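Ticket 1698
Product: Howells metal storage bin, large
Opened: March 20, 2020
Status: Waiting on customer care

Hi Howells folks! I bought one of your open metal bins from the Curnis store last October and I have a question about the floor of it, which is looking pretty rough these days. I've already tried a bunch of stuff so I'm going to put it all down, otherwise I know the first reply will be "have you tried soap."

The bin lives on the wooden table in our sorting room. We use it for small baby things, pacifiers and teethers and rattles, all the bits that come in loose and need to be sorted before they go out in packs. It gets emptied and filled again up to 4 times a day, so yes, it works hard for a living.

What I'm seeing: pale scuffs, scratches, and whitish stains. The scratches I can live with! It's the stains I'm after. They look like dried water to me, but I've been wrong before (see below).
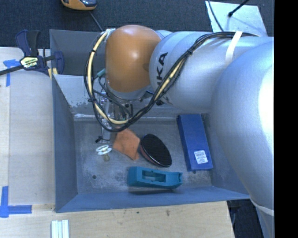

My first guess was hard water. We have terrible water in this building, the kettle is a disgrace, and I'd been wiping the bin out with a wet rag at closing and leaving it to dry on its own. You can see the whitish marks on the floor near the pacifier, and the scuffing that goes along with them, and I can't tell by looking where one stops and the other starts. So that's question one, is there a way to tell?

Tried so far:

Dish soap and warm water, soft sponge. Got some gray off on the sponge, stains still there.

White vinegar, half and half with water, left on for ten minutes. I got excited because it all vanished while it was wet, and then it dried and came right back. Same marks, same places.

Ristik cream cleaner, the one in the squeeze bottle. Maybe a little better? I stopped after one small patch since the label says to check with the maker first on bare metal, and I couldn't find anything on your site about whether this bin has a coating.

Flonduleo liner mat, cut to fit. Looked great for a day. The walls slope in, so the mat rode up at the edges and the little things slid underneath it. Took it out.

Haven't tried anything scratchy, no steel wool, and I'd rather not unless you tell me it's fine.

So: is the floor coated or bare, and what can I safely use on it given that baby items sit right on it? And do you sell a liner that follows the slope?

Update, same evening: dried it with a towel this time and no new marks so far. The old ones haven't budged. Leaving this open.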